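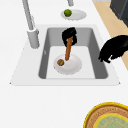

2 min read

Comparison of Two Grippers in a Simulated Kitchen

Submitted by Lorraine Yeoman and Raimonds Lepik

This report compares the Vekport and Paredes gripper models on a single task: placing food items on a plate inside a sink. A total of 568 simulated trials were completed, of which 324 used the Vekport model. The arm controller was left unchanged throughout. Most failed trials involved long items held near one end — the grip turned before release. Contact settings are listed in the appendix.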